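Last updated: Jul 26, 2022
Reading time: 3 minutes

I have been meaning to write something about green all week, and about folding, which I suppose is what my evenings have come down to since we began getting ready for Stetmont. We leave in August, Joar has booked the little house again (the one with the steep stairs and the good kettle), and I have promised myself one bag each and not a sock more.

So, green things on a white table. 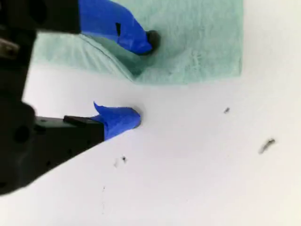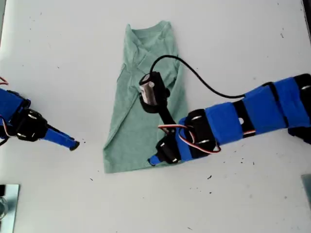
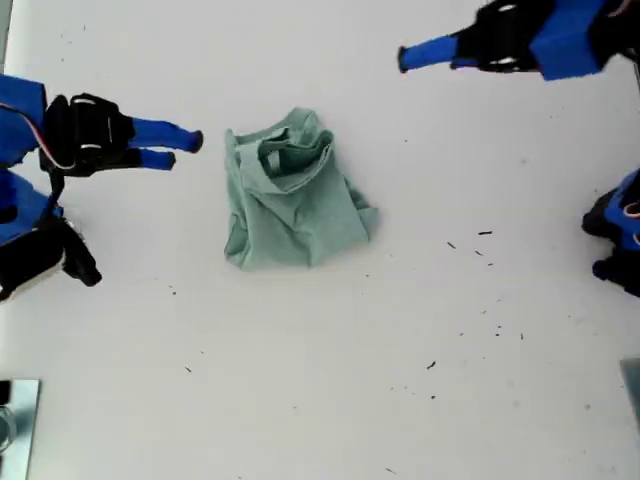 Paper towel, T-shirt folded the long way, and the tote in its usual slump.

I do love that colour. Ingvild calls it sage and Joar calls it "hospital", but I notice he has never once turned down a shirt in it. It goes with everything I own, mostly because everything I own is already some version of it. Even the paper towel, and I promise I didn't set out to match my paper towels to my clothes! They were on offer in Bremau, I was tired, and I bought more than a sensible person would. We shall be blowing our noses on them at Christmas.

Anyway, folding. My mother folded a T-shirt in half and in half again and put it in a drawer, and that was that, and I did the same for most of my life. Then Ingvild came to stay in the spring and showed me her way, where you bring one side over the other so the shirt ends up long and narrow, smooth it down with the flat of your hand, and roll it from the hem up towards the neck. I was rude about it for a good while (I think I said it looked like a draught excluder), but she got a whole week's clothes into something the size of a loaf tin and I have been a convert ever since. The only trouble is the side that goes over. It wants to lie slantwise, and I can never decide whether to fuss with it or let it be. Tonight I let it be.

The tote is another matter. You can't fold a tote bag, or I can't. I've tried it flat, I've tried it in thirds, and I've tried tucking the handles down inside, and it still settles into a heap like a cat that doesn't want to be picked up. Joar says to stuff it with the underthings and call it packed. He may be right, though I want it free for the journey, for sandwiches and the Öberg book, which I am on page 83 of and which has so far been entirely about a drainage ditch. I'm enjoying it very much.

I've got 15 things on the list still to do before we go, and I won't copy them all out here, but the main ones are the spare key for Ingvild, the beans (someone must pick the beans or they'll be like rope), and the refund from Sendari for the sandals that came in two different sizes. It was 60 when I paid and I should like it back before the holiday and not after.

Joar has just put his head round the door to ask whether we own a torch. We do. I don't know where. I said the hall cupboard, very firmly, and he has gone off to look, and I can hear things being moved that I had only just put straight. I'd better go and help him before he gets to the blankets.

We use cookies to remember your reading preferences. Accept | Manage settings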